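Chapter 8
Where Things Go: Storage, Sorting and the Problem of the Second Place

Most people believe they have a storage problem. They say so with confidence, usually while standing in a doorway. They need more shelves, or a bigger cupboard, or a different house. Sometimes they are right. Far more often they own a perfectly good cupboard containing three sieves and a box of leads for equipment that left the building years ago.

This chapter is about deciding where things go. The subject sounds too small for a textbook, and students have said as much on the feedback forms. Yet anyone who has worked in a stockroom, a school kitchen or a dentist's back office will know how much of the day is spent looking for something that was put somewhere sensible by a person who has since gone to lunch.

By the end of the chapter you should be able to explain the difference between a home and a resting place, draw up a simple sorting plan for a small workplace, and say why the drawer marked "Misc." is always full.

8.1 The case of the Prokotow stockroom

Prokotow was a modest supplier of sewing goods with one stockroom and two doors. When Omolara Igwe took over the running of it in October, she inherited 298 kinds of item and a ledger saying where each of them lived. The ledger was beautifully kept. It had very little to do with the stockroom.

Igwe spent her first week watching. She found that staff ignored the ledger and put things back near the door they had come in by. Buttons fetched through the north door went back by the north door, and buttons fetched through the south door went back by the south. In time there were two button departments, each of which ran out regularly and neither of which knew about the other. New buttons were ordered. They were delivered to the north door.

Her predecessor had dealt with this by writing firmer notices. Igwe took the notices down, which caused some alarm, and moved the buttons to the one stretch of wall that everybody walked past whichever door they used. She then cut the list of items to 198 by the unpopular method of asking when each had last been sold. We shall come back to her list in section 8.4, where you will be asked to disagree with parts of it.

8.2 Homes and resting places

A home is where an object is meant to live. A resting place is where it ends up. In a well-run room the two are the same, and in every other room there is a chair with coats on it.

The difficulty is that resting places are chosen by tired people. Putting a pair of scissors back in a lidded box on a high shelf takes four or five small actions, each of them easy and all of them together just annoying enough to be left until later. Laying the scissors on the nearest flat surface takes one. A good home has to compete with the flat surface, and the flat surface is very good at its job.

For this reason many workplaces settle on the open tray. It has no lid to lift, it can be seen from across the room, and its edge says quite plainly what is in and what is out. A strong colour helps, particularly against a dull worktop.

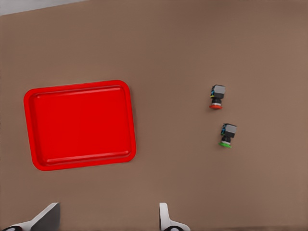

8.3 The second place

Every sorting plan begins with one place for each thing. Then somebody makes an exception. The spare tape is kept in the office, just for busy days. The good torch stays in the van. Chantelle Gumede, whose short and rather cross handbook Keeping Order is still worth reading, called this "the second place" and held it responsible for most of the lost property in the world.

Gumede's point was that a second place does more than hold a second thing. It makes the first place less reliable. Once the tape might be in the office, a person who fails to find it in the drawer no longer knows whether it is missing — only that there is further to walk. Her remedy was severe. She allowed one exception per room, written on a card and signed. Her own desk is said to have had several cards.

Before reading on, choose a room you use every day and pick one object in it. Write down its home. Then go and see where it is.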